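The Kinari Folding Drying Rack: A Review After One Damp Spring

I did not want to own a drying rack. I wanted a dryer, but the one in my building takes coins I never have and returns towels at the same moisture level it received them. So in the spring I bought the Kinari, which the box describes as "a laundry companion."
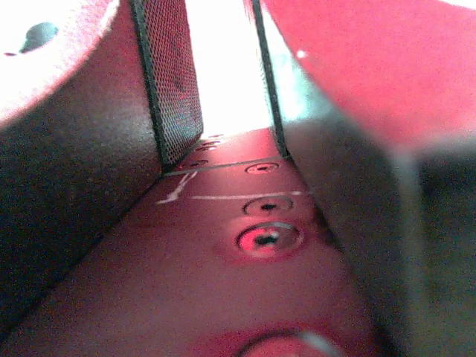
Dillon

Assembly first. The Kinari comes in one piece, more or less, and the instructions are a single drawing of a smiling person standing next to a finished rack. You unfold the legs, then the wings, then you fold the legs back up because the wings go first. By my second attempt I had it standing. By the third I had it standing the right way up.

It holds a lot. A full load of shirts, socks and dish towels goes on with room to spare, provided you're willing to hang the socks on the lowest rungs, where the cat can get at them. Sheets are another matter. A double sheet has to be folded in half over the wings, and the inside half stays clammy well into the next day. My old Tornia rack had the same trouble, but it also had a leg that fell off, so I call this progress.

The wings lock with a small plastic catch on each side. These are the part I would worry about. They click nicely when the rack is empty, and with two pairs of wet jeans on one wing they make a different noise. I've learned to load both sides evenly, like a rowboat.
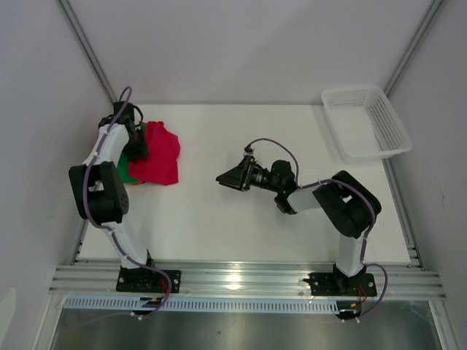
Folded up, it slides behind a door, or would if the feet didn't stick out by the width of a thumb. Mine lives in the hallway, where I've kicked it often enough that we have an understanding. The rubber caps on the feet have stayed put through all of this and haven't marked the floor. The rungs haven't rusted either, and my last rack had orange stripes by July, most of which it passed on to a good white shirt.

I also tried the clip-on sock hanger, sold separately. It's a ring with pegs on it. It spins. If you brush past it in the dark it will take hold of your sweater, and it's stronger than it looks. Skip it and use the lowest rungs. The cat will forgive you.

Would I buy the rack again? Yes, with a sigh. It's sturdy enough for one person's laundry, it folds almost flat, and it has never once asked me for coins.

Posted 10th June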